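在自家工作台上做一套带腕部相机的夹爪(二):先在电脑里把相机位置调好

2021年12月22日更新,补了相机支架打印方向那一段,还改了几个错别字

上一篇写完之后,陆续有朋友留言问,夹爪都装好了,为什么还不赶快把相机拧上去试试。我特别理解这种心情,零件摊在桌上,螺丝刀就在手边,谁忍得住呢!我自己第一次做的时候就是直接上手,支架打了一个又一个,装上去一看,画面里大半都是夹爪的壳子,手指尖倒只露出一点点,只好拆了重来。料盒里现在还躺着那几个废支架,拿来垫桌脚倒是挺合适。所以这一篇想请大家先坐下来,泡杯茶,在电脑里把相机的位置和角度定下来,再去碰打印机。

这套东西是在我们 Zornent 共享工坊的角落里慢慢攒出来的,家里有张结实的桌子也一样能做。夹爪用的是 Clellelix 平行夹爪套件,两根手指同步开合;舵机是 Bandara 的;仿真软件用 Plokus,普通的台式机就能跑。如果你手上是别的牌子,尺寸换成自己的就好,步骤大体不变。

需要准备的东西

装好 Plokus 的电脑一台,最好配个带滚轮的鼠标,触摸板转视角实在太折磨人了。
夹爪的三维模型,套件里附带的那份可以直接用,自己改过手指的话要导出改过的版本。
游标卡尺一把,便宜的也行,归零要准。
打算装的那颗相机,以及它的视角参数。参数在卖家页面上一般都有,找不到的话后面有个土办法。
纸和笔。我知道现在大家都习惯记在手机里,可是量尺寸的时候手上往往沾着油,还是纸笔省心。

第一步:量尺寸

先把夹爪从机械臂上拆下来,放平,手指张到最大。要量的有指尖之间的开口、手指从壳子上沿到指尖的长度、壳子最宽的地方,还有打算固定相机的那个螺丝孔到夹爪中心线的距离。最后这一项最容易量错,因为中心线是看不见的,我的做法是从左右两侧各量一遍,加起来除以二,两次的结果放在一起对一对。我那套夹爪张到最大是80毫米,你的如果换过手指,多半不一样。

量完把数字写下来,旁边顺手画个草图。草图画得丑没关系,能看出哪个数字对应哪条边就行。我有一次只记了数字没画图,过了个周末回来,对着一张纸想了半天,最后还是重新量了。

第二步:把夹爪放进仿真

打开 Plokus,新建一个空场景,导入夹爪模型。导入时留意单位,套件的模型用毫米,软件默认用米,忘了改的话会得到一个比房子还大的夹爪,第一次见到的时候还挺壮观的。改好单位以后,用软件里的测量工具量一下开口,和纸上的数字对得上,再往下走。

接着给手指加上滑动关节,左右各一个,行程填开口的一半,再把两边设成联动。试着拖一拖滑块,两根手指应该同时向中间靠,如果一根往里一根往外,把其中一个关节的方向反过来就好。这个错误我每次都犯,已经不生气了。

第三步:布置一个像样的房间

很多教程到这里就放一个灰色平面了事,我建议多花一点时间,从软件自带的素材库里挑一个有墙、有桌子的房间。相机装在夹爪上,胳膊一转,它看到的就不只是桌面了,墙、地板、墙上挂的东西都会进到画面里。背景丰富一点,你才看得出来手指在什么样的颜色前面还分得清、在什么样的颜色前面就糊成一团了。

物体挑小的,能放进开口里的。我一般会找一个瓶子类的,再找一个方方正正的小木块,一个会倒,一个不太会倒,试起来心里有底。物体的质量记得填,默认值有时候是零,手指一碰它就飞到天花板上去了。

灯光先不用讲究,放一盏就够。之后有空了可以把亮度调低再看一遍,家里晚上做实验的光线往往比想象中暗得多。

第四步:加上虚拟相机

在夹爪的壳子下面新建一个相机,注意一定要挂在夹爪这个节点下面,这样夹爪动,相机才会跟着动。分辨率我用的是宽800像素,够看清指尖,电脑也不吃力。视角按相机的参数填。

前面说的土办法在这里:如果查不到视角,把真相机接上电脑,正对着墙上贴的一把卷尺,量好镜头到墙的距离,看看画面从左到右一共拍到多长,用反正切算一下就出来了。算的时候别忘了先取一半再乘二,计算器也要切到角度那一档。

位置先照着螺丝孔的尺寸摆,朝向对着两个指尖的中间,然后把画面切到相机视角,慢慢微调。调的时候我主要看这么几件事:两根手指是不是都在画面里,指尖之间的空当有没有被挡住,夹爪壳子占了多少地方。壳子露出来一些没有关系,只要它别盖住要抓的东西。

调到差不多了,把不同姿态下的画面各存几张,放在一起比较。
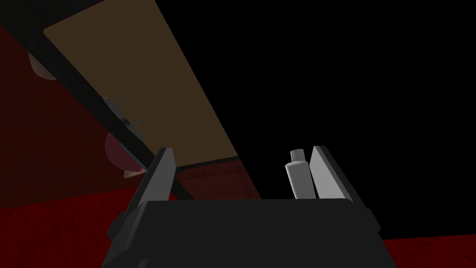
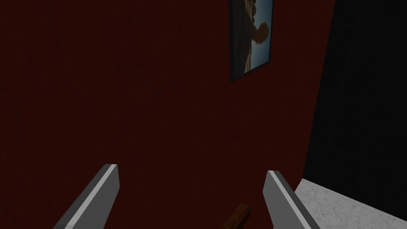 两张都是仿真渲染画面。第一张里两指之间立着一个白色小瓶,第二张里是一小块木头;两样东西都更靠近右边那根手指。

比较的时候先看指尖。第一张里夹爪的壳子占了画面下方中间很宽的一块,瓶子的底部被壳子上沿挡在后面;第二张只看得到手指,下面的壳子完全不在画面里,木块也只露出上半截。两种取景各有各的脾气。看得到壳子,判断夹爪自己的姿态会方便些;看不到壳子,指尖附近就宽敞得多。可是无论哪一种,只要物体的下半截看不见,你就很难判断它离手掌还有多远,这一点在挑位置的时候要掂量一下。

再看颜色。第一张的左手指是深灰色,后面又是暗红和黑,只有一道细细的亮边把轮廓勾出来,右手指颜色浅,在黑色前面就清楚极了。如果你和我一样打算以后用程序去找手指的边缘,不妨在真手指的内侧贴一条浅色的胶带,或者打印的时候干脆换浅灰的料。第二张里两根手指相对的那一侧都有一道亮边,看着就舒服多了。

还有一件事,东西偏在一边。平行夹爪合拢的时候两边一起往中间走,靠得近的那根手指会先碰到物体,推着它往中间挪。木块挪一挪无所谓,瓶子就要小心。所以我喜欢在相机画面上叠一条竖线,标出两指的正中间,合拢之前先让夹爪横着移一点,把物体对到线上。Plokus 里叠线的选项在显示菜单里,藏得有点深,要先展开相机那一栏。

第五步:让夹爪慢慢合一次

位置看着满意了,就让手指在仿真里合拢一回。速度放慢,时间步长保持默认,把相机画面和侧面的旁观视角并排打开,一边看一边记。我的习惯是把一次合拢分成2000步来跑,慢是慢了点,碰到的那一下看得特别清楚。

要留意手指合拢以后有没有互相穿进去,穿进去说明碰撞外形没有设好,最省事的办法是给每根手指套一个简单的长方体当碰撞外形,别直接拿精细的网格去算。也要看看手指合到一半的时候,相机还看不看得见指尖。有些位置张开时好好的,一合上,近处那根手指正好挡在镜头和物体中间,等于关键时刻闭了眼睛。

如果挡住了,先试着把相机往上抬,抬的时候朝向要跟着往下压。每次只改一个数,改完存一份,文件名里写上改了什么。我知道这样很啰嗦,可是一口气改三样,后来想退回去的时候真的会找不到路。

第六步:把数字变成支架

到这里终于可以画支架了!把虚拟相机相对于夹爪的位置和角度抄下来,在你习惯的建模软件里画一个小托架,一头对着夹爪的螺丝孔,一头托着相机板。壁厚给5毫米,太薄了舵机一动它就跟着抖,画面也跟着抖。

相机那一头的孔建议开成长条形的,留一点前后滑动的余地。仿真里的数字再漂亮,打印件总归会有一点点收缩,螺丝拧紧的时候也会带歪一点,有长孔就能补回来。

打印方向也说一句,这是这次更新加的。托架要侧躺着打,让层纹顺着受力的方向走。之前有位读者照着我的图立着打,拧螺丝的时候从转角那里整整齐齐断成两截,看到照片我心里很过意不去,原文里确实没有写。

装的时候先把螺丝都带上,不要拧死,通电看画面,和电脑里存下来的那几张对照着调,满意了再一颗一颗拧紧。相机的排线从夹爪侧面走,留出一个松松的弯,夹爪转到两头的极限位置各试一遍,线不能绷直,也不能荡到手指中间去。通电试动作的时候手离夹爪远一点,先用最慢的速度。

几个常被问到的地方

相机画面左右是反的。多半是相机板装倒了,再在软件里转了半圈又勾了镜像,把镜像关掉,只留旋转。

仿真画面很亮,真机画面很暗。把仿真里的灯调暗去迁就真机就好,反过来在工作台上加一盏灯也可以,我两样都做了。

没有机械臂,只有夹爪,能不能跟着做。能的。在桌子上夹一根铝型材,把夹爪朝下固定住,用手把物体挪到指间,前面的步骤照样走得通。

电脑比较旧,画面一卡一卡。先把阴影关掉,再把旁观视角的窗口关掉,只留相机那一个。还是卡的话,房间里用不到的家具可以删几件。

下一篇打算写相机标定,需要一张打印好的棋盘格,贴在平整的硬板上,大家有空可以先准备起来。我试过贴在纸箱板上,天气一潮就鼓起来了,后来换成一块旧的亚克力板,用到现在都还平。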